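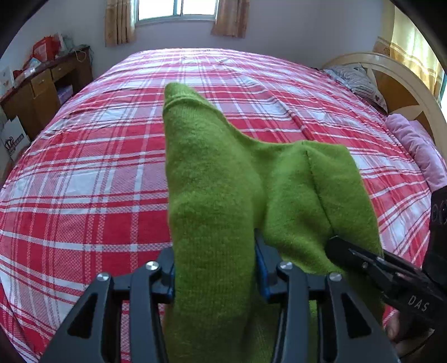 Attachment 1: green sock, left gripper on the body, right gripper at the edge by the seam.

Ticket 1935
Subject: Socks counted as two items when the cuff is folded over
Site: Nevside laundry, folding section
Opened by: Liên Tăng
Assigned to: Efraín Espinoza
Opened: Feb 20, 2025
Priority: Medium
Status: Closed, one follow-up open

Liên Tăng
Since the last update the Firkum folding line has been stopping on knitted socks. It picks the sock up, the second arm goes for the cuff, and the screen says "two items held". There is only one. The operator has to clear the message, take the sock out and put it back in the tray. Flat cotton socks go through without any trouble. We had 40 stops on the early shift, all on thick or fuzzy knits.

The attachment shows the kind of hold I mean. The toe is up and the wide part has gone into a fold on the right. There is a crease between the narrow side and the bunched side, and I think the line reads that crease as a gap between two socks.

Efraín Espinoza
Thanks. A few things to check first.
1. Which program is the line on, Mixed Small or Knitwear?
2. Does it stop on dark knits as well as bright ones?
3. Has anyone changed the grip pressure?

Liên Tăng
1. Mixed Small. We were told at the training to leave it there.
2. Both. I put through a bag of navy ones to be sure and got the same message.
3. No. It is still on the setting Drunberg left when they fitted the arms.

Efraín Espinoza
Agree with you on the crease. The update made the line stricter about doubles, after another laundry had pairs going out stuck together. Mixed Small now treats any long crease as an edge. Knitwear does not, but it runs slower.

Please try this:
- Finish the tray and stop the line in the normal way. Do not use the red button.
- Change to Knitwear and wait for the arms to go back to rest.
- Run one bag of thick knits only.
- Write down the stops.

Liên Tăng
Done. 392 socks, no "two items" message. It stopped twice for a sock that had slipped, and it used to do that anyway.

The trouble is the speed. On Knitwear we do 440 an hour, so the packing table is waiting for work. It also means somebody has to sort thick from thin before the tray. That was my job before the line came in and it was taken off the shift plan in July. The two people on packing are being asked to do it between boxes and they are not happy about it. I said I would put that in the ticket.

Efraín Espinoza
Noted, and I have copied in Mahmoud, who do the planning side for your site. The sorting should be on the plan as a job with a name against it. I can't change the plan from here.

For the speed, I have made a copy of Mixed Small with the crease check turned down. It is on your screen as Mixed Small B. The check for real doubles is still on. Please test it with two socks put in together on purpose, as well as with normal work.

Liên Tăng
Tested Mixed Small B over a full shift.
- Thick knits: three false stops.
- Two socks together, different colours: caught every time.
- Two socks together, same colour, one inside the other: missed once.

The missed one was found at packing. They feel the weight when they pick it up. Please keep that in mind if anyone suggests taking the hand check out, as has been talked about.

Efraín Espinoza
That is close to what I expected. One sock inside another is hard for the line to see on any program. I have written in the site notes that the hand check at packing stays while Mixed Small B is in use.

Resolution
Cause: crease check in Mixed Small too strict for thick knits after the update.
Fix: use Mixed Small B for normal work. Use Knitwear for bags of thick knits only.
Grip pressure: not changed.
Hand check at packing: stays.

Follow-up (open)
Sorting before the tray to be added to the shift plan. With Mahmoud.

Liên Tăng
OK to close the fault. Sorting is still not on the plan as of this morning's sheet, so please leave that part open.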